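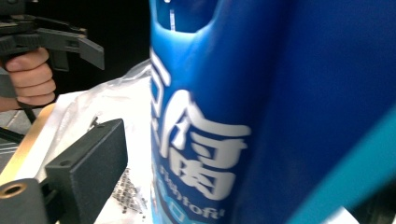

Page last changed: June, for Prulley Label Maker version 2

How to print address labels from a list in Prulley Label Maker

In this tutorial I will show how to take a list of addresses from a spreadsheet and print them on label sheets. I use Prulley Label Maker on a normal office computer with a laser printer. The steps for an inkjet printer are the same, only the print settings window looks a little different.

I learned the program when I had to prepare labels for the Bruvthorpe mailing list, which has 3,392 addresses. With a list of this size it is very important to test on a few rows first. I did not do it the first time, and I lost a whole pack of sheets.

Before you start

Your list must be saved as a CSV file. Each part of the address should have its own column: name, street, city, state and ZIP code. If the full address is in one cell, the program can still print it, but you can not control where the line breaks.

Please check the ZIP code column with special attention. Many spreadsheet programs remove the zero from the beginning of the number. To avoid this, select the column, change its format to Text, and type the missing zeros again before you save the file.

Step 1. Create a new label project

Open the program and click on File, then New Project. Choose Address Labels from the left panel. The program now asks for a sheet type. Look for the code on the package of your sheets and type it in the search box. If your code is not in the list, choose Custom Sheet and enter the width and height of one label, the margins, and the space between labels. Measure with a ruler and write down the numbers before you type them - the window closes without saving if you click outside of it.

Step 2. Connect your list

Click on the Data tab and press Connect File. Choose your CSV file. A small preview with the first rows will be shown. If the letters with accents look wrong in the preview, open the Encoding menu and select UTF-8. Mark the box "First row contains column names". If you forget this box, the first label will print the words Name, Street, City.
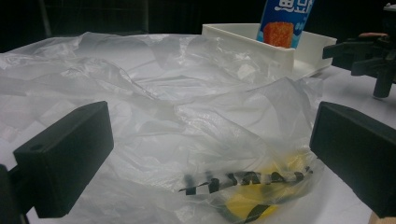
Step 3. Place the fields on the label

Drag each field from the right panel to the label. Put the name on the first line, the street on the second line, and the city, state and ZIP code together on the third. Do not forget to type a comma and a space between city and state, the program does not add them for you.

For the font I recommend something simple. I use Iltell Sans in size 10, which comes with the program. Decorative fonts like Gbeho Script look nice on an invitation, but in small size they are difficult to read on an envelope.

Now click on Text Box Options and turn on "Shrink to fit". This makes the letters smaller only on the labels where the address is too long. In my list 43 addresses needed it.

Step 4. Check the long addresses

Press Preview All. Go to the menu Show and choose Only Labels With Warnings. Labels with a yellow mark have text that was made smaller. Labels with a red mark have text which does not fit at all. Double click on a red label to edit it. The change is saved only in the project, your CSV file stays as it was.

Step 5. Print a test page

Load one sheet of plain paper in the printer. In the print window, type 1 in the field "Pages" and set the scale to 100%. Be careful with the option "Fit to page", because it is often turned on and it moves all the labels a little.

Hold the printed paper together with an empty label sheet against a window. If the text is too high or too low on the labels, go back to Sheet Settings and change the top margin in small steps. Print the test again until it looks correct.

Step 6. Print the full list

When the test is good, load the label sheets. For a long list, I suggest to print in parts. Under Range, select Records and enter 1 to 512, then continue with record 513 for the next part. If the printer takes two sheets together, you only need to repeat one part.

Save the project when you are finished. Next time you can open it, press Refresh Data, and begin directly from Step 4.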